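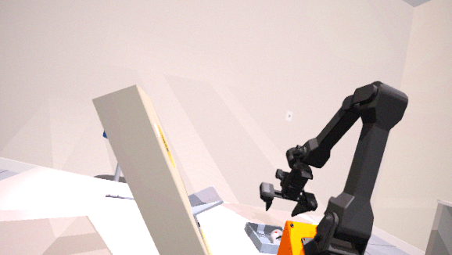 Hiba Majali told me before I'd even got my coat off that I was going to get the sourdough question wrong, and that she'd rather we got it over with. So I asked it. Do you have to feed the starter every day?

"No!" she said, and laughed so loud the man at the next table turned around. "You have to feed it when it's hungry. People treat it like medicine. It's flour and water, it can wait till you're back from work."

We were in the window seat at Jiltik, the bakery she opened in Cimstead after years of selling loaves out of her garage, and I'd been wanting to sit down with her since July, when a friend handed me half a rye loaf in a paper bag and I ate it in the car. (All of it. With no butter.) I bake a bit myself, badly, and I'd brought a list of questions that was mostly me wanting help.

The rye is the one people drive over for. She calls it the Mohmand, after the street she grew up on, and it takes her 2 days from mixing to slicing. I said that sounded like a long time to wait for toast.

"It's mostly me doing nothing," she said. "I mix it, I go home, I sleep. The dough is working, I'm not. What people can't stand is leaving it alone. They poke it. They open the oven. Then they cut it hot and call me up and say it's gummy."

I am a person who cuts it hot. I told her so and she put her hand over her eyes.

Her first oven was a secondhand pizza oven from a place in Jarkurton that was closing down, and she and her cousin Tamer Harb drove it home in a horse trailer. It had a cold corner at the back left, so every batch had one pale loaf in it. "Tamer ate the pale one every week for years," she said. "He still asks for it. I have a good oven now and I have to take one out early for him."

I asked what she'd buy if she were starting again in a home kitchen, thinking she'd name some fancy flour. She said a scale, and then she said a notebook, and then she went off to serve someone and came back with the notebook to prove it. It's a green one with the spine taped, and there are seven more on a shelf out back. She writes down how warm the room is, how long the dough sat, what it felt like. One page just said "sticky, cross, baked it anyway."

"And how was it?" I asked.

"Best one that week. I've never managed to do it again."

We talked a lot about money too, which I hadn't planned on. Her first electric bill at the shop came to $1,853 and she thought it was a mistake and called them up twice. She raised the price of the rye that same week and felt sick about it. One regular, Fiorella Orlandini, told her it should have gone up ages ago and bought two.

She doesn't do cakes. People ask — they ask constantly, she says — and she sends them down the road to Jad Karam, who does a walnut one she's crazy about. He sends his bread people to her. They've never talked about it, it just started happening.

Near the end I got out my phone and showed her a picture of my last loaf, which had spread out like a pancake. She looked at it for quite a while.

"Too much water," she said. "And you got scared of it when you were shaping. Use less water for a month, until your hands know what they're doing, and then put it back a spoonful at a time."

I wrote that down. She was already up again by then, wrapping a Mohmand for the next customer, and she called over her shoulder that mine was on the counter and I wasn't to touch it before morning.

I got as far as the parking lot.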